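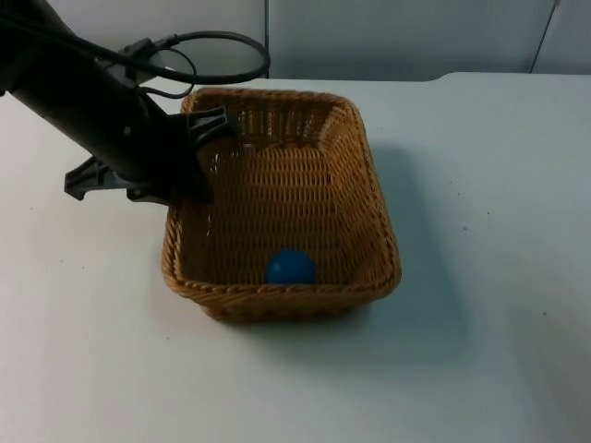 Woven wicker basket, rectangular, on a white tabletop.

1/ Thread on inventory schedules in furnished rentals. I check these for a living, mostly on the tenant side. The schedule is the attachment everyone signs on moving day without reading, and it decides most of the deposit arguments I see.

2/ Current file: a furnished apartment let through Turkarent, tenant Jaxon MacLeod. The schedule has 221 lines. The lease itself is nine pages. The schedule is longer.

3/ Basic terms first. The schedule lists contents. The condition report says what state they were in. These are separate jobs, and a lot of agencies merge them into one table with a column headed "Cond." and the letter G all the way down.

4/ G is undefined in almost 100 lines of the MacLeod schedule. Elsewhere in the same document it is defined as "good, no visible defect." In the kitchen section it seems to mean "present."

5/ A line should carry the item, the material, the dimensions, the room, the condition and a photo number. Price if you have a receipt. "Basket" fails on nearly all of that. "Basket, wicker, rectangular, 40 x 30 cm, hall shelf, one loose strand at rear left" can be checked by a stranger.

6/ Wicker is a construction, not a plant. The material may be willow, rattan, paper cord or plastic. If you don't know, write "wicker, material not determined." It looks fussy on the page and I have never regretted it.

7/ Same problem with "wood." Solid, veneer and printed film age differently and cost different amounts to repair. Turn the piece over or look at a cut edge before you type anything.

8/ Sets. "Cutlery set, 1" is the worst line in any schedule. If a fork is missing at checkout, is the set missing? Ivana Benítez, who trained me, broke every set down by piece and put the set name in brackets after it. I still do it her way.

9/ Brand names go in only if they are marked on the object. The Turkarent file lists a "Durán lamp." There is no mark on the lamp. The landlord remembers buying it as a Durán. Fine, but then the line reads "lamp, described by landlord as Durán, unmarked."

10/ The Flivholm shelving in the same apartment does carry a label, on the underside of the lowest shelf. Photo of the label, photo number in the line, done.

11/ Wear. Most leases I handle exclude "fair wear" and leave it there. What helps is a starting age. A sofa listed with its purchase year can be depreciated. A sofa listed as "sofa, gray, G" gets argued over at full replacement price.

12/ Lifespans are where people get inventive. My practice is to agree on them at move-in, by category, on one sheet: upholstery, bedding, small appliances, baskets and storage, soft floor coverings. Both parties initial it. Add it as an annex.

13/ Photos. Shoot from the doorway, then each wall, then the items. Put the line number in the file name. Camera roll numbers are useless two years on – I have sat through a meeting where both sides scrolled their phones for an hour.

14/ White surfaces need raking light. Scratches on a white tabletop disappear under a ceiling fixture and come up clearly with a lamp held low at one side. Do this at move-in too, or every scratch dates from the tenancy by default.

15/ Revisions. The MacLeod schedule exists in 2 versions. Version 1 was signed. Version 2 was emailed in September with a bedside table added and the hall mirror removed. Version 2 has no signature. The checkout clerk used version 2.

16/ Fix for this is cheap: version number and page count in the footer of every page, and a line on the signature page stating which version it replaces. Ustance puts this in its template. Turkarent's template has a footer, containing a logo.

17/ Octavio Barrientos asked whether tenants should write their own schedule when the landlord doesn't supply one. Yes. Send it within the period the lease gives for comments, keep the sent email, and ask for a written reply. Silence may or may not count as acceptance depending on where you live, so check locally.

18/ Amancay Iturra asked about consumables. Leave them out. Dish soap and light bulbs on a schedule create lines that will always fail at checkout.

19/ Where the MacLeod file stands: 2 items disputed, the mirror and a rug. The mirror depends on the version question. The rug is listed as "rug," so I am waiting for the landlord's receipt.

20/ Blank template in the next post. Column widths are set for landscape. Damián Lagos found an error in the room code list, corrected this morning – if you downloaded it before 11, get it again.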